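The Water at Truditz

The man from Wenia had told Faustino Mendoza that the spring at Truditz could cure a bad knee, and Faustino, whose knee was bad, had said he doubted it. He said so again on the bus, to the woman across the aisle, who had not asked.

"My sister went," she said. "She walks fine now."

"What was wrong with her?"

"She had a cold."

It was May and the road was still soft at the edges. The driver let them off by the pump house and said he would be back at five. A sign gave the price as 25 for a cup and 114 for a jug, jug not included. Faustino read it through and looked for the smaller print.

A boy in a knit cap sat behind a folding table.

"What's in it?" Faustino asked.

"Water."

"And what else?"

The boy thought about this. "Mrs. Espinoza knows. She's at lunch."

So Faustino waited for Mrs. Espinoza on a bench with one short leg. He watched people go down the steps to the spring and come up again. The ones who limped going down limped coming up, as far as he could tell, though one old fellow did seem brisker. It might have been the cold. It might have been that he'd paid.

Mrs. Espinoza came back at two with crumbs on her scarf. She had run the spring for 23 years, she told him, and her mother before that, and doctors had come from Trurndale with glass tubes.

"What did the doctors find?"

"They drank it."

"That isn't what I asked."

"They stayed for supper, too," she said. "Which knee?"

He told her the left. She nodded as if he'd given the right answer, and he disliked her for it. Then she filled a cup and set it in front of him and wouldn't take the coins. He suspected that was how it was done — the first one free, and the jug later.

He drank it. It tasted of nails. He stood up, sat down and stood up again. The knee hurt the way it had hurt since the winter he fell off his own porch.

"Well?" said the boy.

"Nothing."

"It takes a week," said Mrs. Espinoza.

"Of course it does."

She shrugged and started wiping the table. He asked what happened to people who came back after a week and said it hadn't worked. She said they mostly didn't come back. He said that could mean two things, and she agreed that it could.

On the bus the woman had a jug between her feet. She asked if he'd bought one. He said no, and looked out the window until Wenia, bending the knee a little and straightening it, bending it again.

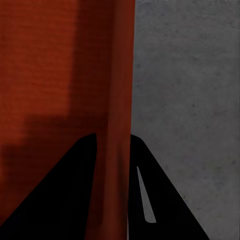
Red and shadow. Computer-rendered illustration.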